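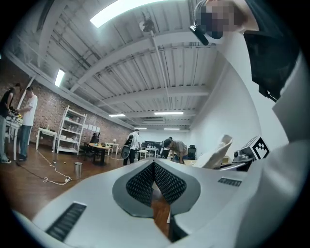
Subject: Re: [taproom-ops] Short pours on the far taps, Flinham

On the far-tap problem, one of the Flinham operators wrote:

> We moved the cold room to the back of the building in September and
> the line to the bar is now much longer than it was. Taps 1 to 4 pour
> fine. Taps 5 to 9 foam for the first two glasses and then settle.
> Same beer, same regulator setting, same glass. We have been dumping
> the first pour and it is adding up. Do I raise the pressure or lower
> it? The installer says raise, my head brewer says lower.

Raise it, but only after you have checked two other things.

First, temperature along the run. A keg at 38 F does not mean beer at 38 F at the faucet. If the first two glasses foam and the third is clean, the beer sitting in the line has warmed up between pours and the fresh beer behind it is fine. That is a cooling fault, and no regulator setting will fix it. Put a thermometer in the first glass and again in the fourth. If they differ by more than 3 degrees, look at the glycol return before anything else. At Koltenov we had the same pattern on the last taps of the trunk, and the cause was a gap in the insulation where the bundle goes through the wall. The gap was shorter than my hand.

Second, line resistance. You didn't say what tubing the installer used. If he ran 3/8 inch barrier for the trunk and left the old choker lengths at the tower, the balance is off for every tap, and the near ones may only look fine because they pour more often. Ask him for the lengths in writing. Ours were wrong on the drawing.

If both of those check out, go up 1 psi at a time and leave each step for a full day. With straight CO2 on a long run you will overcarbonate the keg if you push beer by pressure alone. Either use blended gas or fit beer pumps. We went with blend on the pale and the lager and left the stout as it was.

On the cost of dumping: I logged ours before the repair. Across 9 taps we lost 1,781 ounces in one month to first pours, which is close to a full half barrel. The insulation and a new clamp came to less than the beer. I can send the log sheet to anyone who wants it. It is a plain spreadsheet with tap number, time, ounces and temperature.

Also check when the lines were last cleaned with caustic, and whether the faucets came apart when it was done. The Ternine place had a foaming tap for weeks and it was a worn seat washer.

One correction to my post from last time. I gave the trunk length at Koltenov as 400 feet. That was the total tubing for all the lines. The run itself is 43 feet.

Does anyone here have the Vasiliauskas glycol unit, the smaller one? I would like to know what bath temperature you hold in summer and whether the pump runs warm. Reply on list, please, as the off-list address is bouncing.

--
taproom-ops mailing list
To leave, send a blank message with "unsubscribe" in the subject line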